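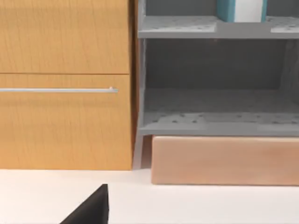 Home | Archive | About | Contact

Paper I kept and paper I threw out

May 7, 2018

Posted by the author

Print this post | E-mail this post

I started on the household paper in December and finished last week. It was supposed to take a weekend. We have lived in this house long enough that most of it was for things we no longer own, including a car, two phones and a dishwasher that went out to the curb before we repainted the kitchen.

My old system was a stack. When the stack fell over, I put it in a grocery bag and started a new one. By the time I got serious I had bags in the hall closet, a box under the bed and a plastic tub in the garage with the tax returns in it. The tub turned out to be the only part I would call organized.

The first thing I did was buy too many folders. I got a pack of 40 hanging folders from Imhof, the office supply place out by the highway, and made labels for all of them before I had sorted anything. I had a folder for "Appliances, small" and one for "Appliances, large." I had one for the cat and one for the cat's insurance, which we dropped years ago. After a few evenings I was spending more time picking a folder than reading the paper in my hand.

So I took the labels off and started over with far fewer. What I have now is House, Car, Medical, Taxes, School, Pets, Work and Warranties. Anything that doesn't fit goes in a folder marked Other, and I go through Other when it gets thick. It has gotten thick once so far. Most of it was a long back-and-forth with Furudel about a sofa delivery, and all of that went in the shredder.

The shredder is a Duveo, the small one. It cost 69 dollars and I have mixed feelings about it. It does a decent job on a few sheets at a time, but it shuts itself off when it gets warm and then you wait. I ran it while I watched TV and emptied it between shows. If I were doing this again I would take the big load to one of the free shredding days the credit union has in spring and keep the little machine for the weekly mail.

Manuals were the largest category by weight. I looked up each one online, and if I could find a copy I saved it to the computer and recycled the paper. I kept the furnace manual because the person who services the furnace writes in the back of it. I also kept the one for the sewing machine, a Futetti that I inherited and that doesn't seem to exist on the internet at all.

Tax papers I was more careful with. I read the rules on how long to keep what, then kept more than they said. Anything to do with buying the house or work done on the house stays for good. Pay stubs go once I've checked them against the year-end form.

I did find a few things worth finding. There was an uncashed refund check for 35 dollars, too old to deposit, and the company sent a new one when I called. There was the receipt for the water heater, which I had told my husband we never got. There was also a birthday card to my sister, stamped and addressed and never mailed. I mailed it.

New mail gets opened standing up, next to the recycling bin. Bills go in a wire tray on the desk until they're paid, and then into a folder. I've kept that up for about a month. The garage tub still has returns in it from before we were married, and I plan to get to those when the weather is too hot to be in the yard.

Older post | Newer post | Back to top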